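I keep getting the same emails about Riduvley, so I'm putting the answers on one page. I'm Samuele D'Amico, I teach an evening robotics class, and I've been using Riduvley since October to practice kitchen jobs before I let anything near real dishes. I pay for it like everybody else.

## So what is it?

It's a simulated kitchen pack. You get a robot arm, a counter, a pile of household stuff to put on it, and a set of little tasks like moving a plate toward the dish rack. A company called Ukness makes it. You drive the arm yourself or hand it over to your own code, and you watch through whichever camera views you've turned on.

## Do I need a real arm?

Nope! I went almost 70 hours in there before I hooked up any hardware. If you do own an arm, there's an add-on called Edik that lets you use it as the controller, and that's a lot more fun than the keyboard.

## What does the plate task look like?

I usually keep two views open, one over the counter and one low down by the rack. I like the close one for judging the gaps between the dividers, and the high one for lining the fingers up with the plate rim. 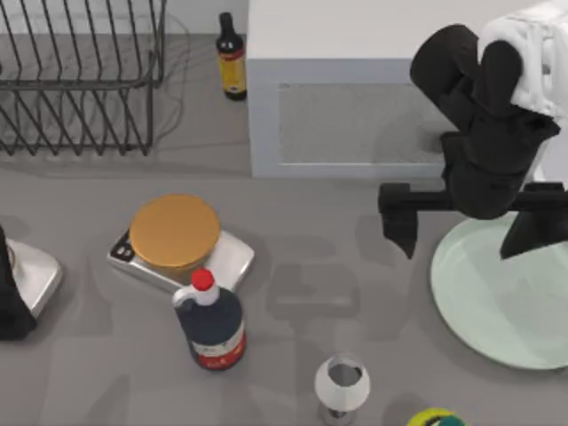
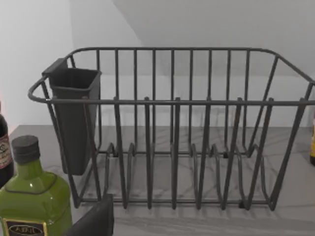
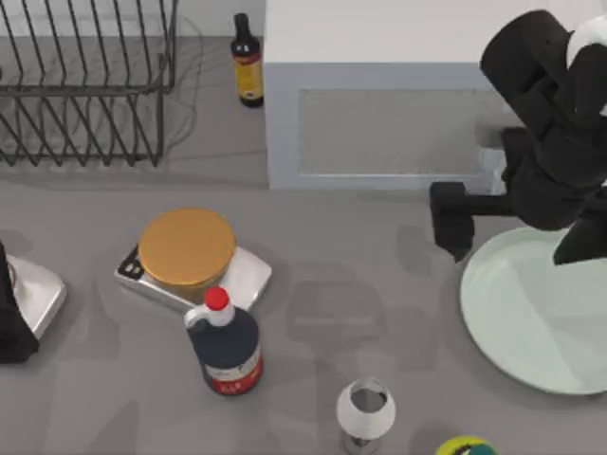 *Riduvley's kitchen counter. The first and third pictures are the high view with the arm over the green plate, and the second is down at the dish rack.*

## Is the clutter always in the way like that?

You can turn it off. There's a clutter slider in the task menu, and at zero you get the plate, the rack and bare counter. I'd leave some of it on, though. My first students learned on an empty counter and then froze up the minute there was a bottle or a kitchen scale to steer around.

## How hard is it to grab a plate?

Harder than a cup, easier than a fork. A plate lying flat doesn't give you much to pinch, so you want one finger outside the rim and one inside, and you want to come down slow. It took me 58 tries to get a clean lift (yes, I wrote them down). Most of my misses were me closing the fingers too high. Try the "ghost rim" setting in the help menu if you get stuck, it draws a line where the fingers will meet.

## Are the shadows useful or just pretty?

Useful! I leave them on all the time. When the fingers come down, the shadow on the counter helps me guess how much room is left. Turn them off if your computer is old and the picture starts to stutter, but expect to bump things for a day or so.

## Can I add my own dishes?

Yes, and it's my favorite part. You bring in a model, set the weight, and pick how slippery it is. I made a copy of my grandmother's soup bowl and it has been dropped more times than I can say. Start with the weight a little heavy, because very light things tend to skate off when you touch them.

## How does it compare to Kairys?

I used Kairys for a year. It loads faster and the menus are nicer. The kitchen in Riduvley feels more like one somebody cooks in, and the grip is less forgiving, so habits carry over better to my real arm. If you mostly want to stack blocks, get Kairys and save your money.

## What don't you like?

The save system. It keeps every run unless you tell it to stop, and when I finally checked I had 2380 of them eating up my drive. Go to Settings, then Runs, and set a limit on your first day. The manual is thin on the camera options too, so you'll be poking around a bit.

## Can two people work in the same kitchen?

They can share one, but only one person drives at a time. In class I have them swap after each plate. The handoff button is at the bottom of the side panel and it's easy to miss.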